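I've been packing and labeling at Josden for over 9 years, so when the arms came in I had opinions before they were even bolted down. Most of them were wrong, and a couple I'm keeping.

The big fear on our floor was the obvious one, that we'd all be sent home. We weren't (not yet, anyway!). What changed is what a shift feels like. I used to fold cards and mark them by hand and chat the whole time, and my mind went wherever it liked. Now I stand beside a pair of arms and watch, and watching is way more tiring than folding ever was. The folks at Skuldale, our sister shop, say the same thing. You get 30 minutes in and your eyes just quit on you.

So I think we should be arguing about breaks and pay as much as about layoffs. Management gave us 60 minutes of training and a binder from Undetti, and then called us operators. Nice title, same paycheck. If I'm the one who has to know when a grip looks wrong, and who reaches in to sort out a cable, that's a skill, and I'd like to see it show up on the stub.

I'll say this for the arms, my wrists feel great. I sleep better. I wouldn't go back to a full day of folding if you begged me, and I still miss the talking.

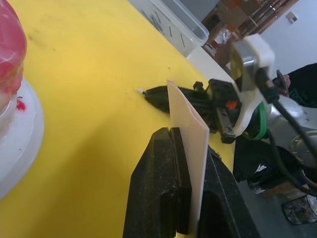 And the talking is part of the job too, if you ask me. It's how I learned everything I know about card stock, and I don't see where the new hires are going to pick it up.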